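Hand-Held Gripper and Bench Checklist — Cell 3, Edville Workshop
Asset tag 3568
Completed 13th April

Status codes: OK, MONITOR, ACTION, N/A. Every item marked MONITOR or ACTION needs a comment. Leave the tool switched off until Section 2 is finished.

SECTION 1 — BEFORE YOU TOUCH THE TOOL

1.1 Battery pack removed and set on the charging shelf
OK

1.2 Isolation tag fitted to bench supply
OK
Comment: Tag is fading. Still legible. Ask stores for a fresh roll.

1.3 Safety glasses on, sleeves rolled or buttoned
OK

1.4 Previous checklist read
OK
Comment: Last sheet had the left finger pad at MONITOR. No part number was written down, so I had to go back through the Skivitz parts book to find it. Please write the number next time.

SECTION 2 — FINGERS AND PADS

2.1 Fingers open to full width without catching
OK
Comment: Opened and closed by hand, 28 strokes as per the Hallgrímsson service sheet. No grinding. Slight stiffness on the first few, then fine.

2.2 Finger bodies free of cracks, especially near the screw holes
OK

2.3 Grip pads: face, rim and tip
Left: ACTION
Right: OK
Comment: Left pad is worn along the upper edge and starting to peel, frayed material along the rim and a wisp sticking out at the tip. Right pad still has a clean top edge. Don't trim the wisp with a knife. It takes the colour off the edge and the next person can't tell how far the lift has gone. Replacement pads are in drawer two, change both sides as a pair.
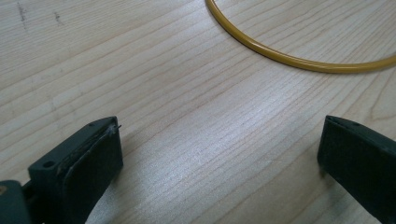

2.4 Mounting block screws
OK
Comment: Nipped up with the short driver. None moved.

2.5 Finger alignment, closed on the test strip
MONITOR
Comment: Strip holds, but pulls out easier on the left. Expect this to come good with the new pads. Recheck after fitting and after 60 cycles.

SECTION 3 — BENCH SURFACE

3.1 Work area clear between the fingers at full opening
OK

3.2 Tubing and cable outside the gripping area
OK
Comment: Yellow line is well out of reach of the fingers. Keep it that way. If it has to come forward for a job, put it back before you sign off.

3.3 Tabletop clean
MONITOR
Comment: Couple of small dark marks on the wood, could be pencil or dirt. Wipe with a damp cloth first. No solvent on this top. If they don't shift, leave them and note it.

3.4 Lighting and glare
MONITOR
Comment: Bright patch on the tabletop right between the fingers, strong enough to wash out the grain. The tool's camera has to find part edges in that spot. Try tilting the bench lamp back toward the wall before anyone starts changing exposure settings. The settings file is shared with the Estunora cell and a change on one goes to both.

SECTION 4 — POWER AND SIGNAL

4.1 Battery contacts clean and flat
OK

4.2 Trigger returns fully when released
OK
Comment: Bit of dust in the guard, brushed out.

4.3 Width reading at fully open and fully closed
N/A
Comment: Not done. No point zeroing on the old pads. Do it once the new pair is on, and let the adhesive sit for 300 minutes first.

SECTION 5 — RETURN TO SERVICE

5.1 All ACTION items closed
No — 2.3 outstanding

5.2 Tool tagged out
OK
Comment: Tag is on the handle. Isolation tag stays on the bench supply as well until 4.3 has been filled in.

5.3 Next full inspection
June, or sooner if the new pads start lifting at the rim.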